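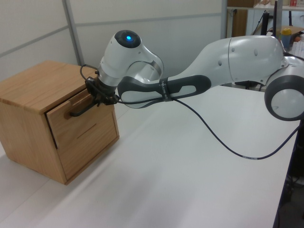
Arm at the drawer handle, Sorari open day

Subject: Re: Sorari open day, worth the drive?
Date: 16 May 2025

Hi all,

On the robots list, Sheldon Fortin wrote:
> Did anyone make it to the Sorari open day? I'm thinking of
> taking my class to the next one in January, but it's a long
> haul for us. Is there real stuff running or is it all slides?

Sheldon, go! There were hardly any slides. I spent most of my time at the table with the small wooden cabinet, where a white arm was working on the drawer (photo on top). It's a simple black bar handle and I figured that would be dull to watch, but I ended up staying through two full rounds of the demo and missed the free coffee. The gripper comes in from above, points down at the bar, and you find yourself leaning in with it. The woman running the table said they've logged 1,362 drawer pulls since they set up, and she was hoping for 2,000 before summer.

I asked her about the cable, which goes from the gripper back along the forearm under a strap and then hangs down over the table. She said a strap is still the quickest fix when you swap grippers a lot. Good news for those of us who do the same at home, ha.

The Zwahlen talk was packed, so get your kids in early. Sign-up is free but they stopped at 146 people this time. Parking is behind the Kundetti building, a 5 minute walk.

Did anybody catch the Zekia table? I never got over there and would love to hear how it went.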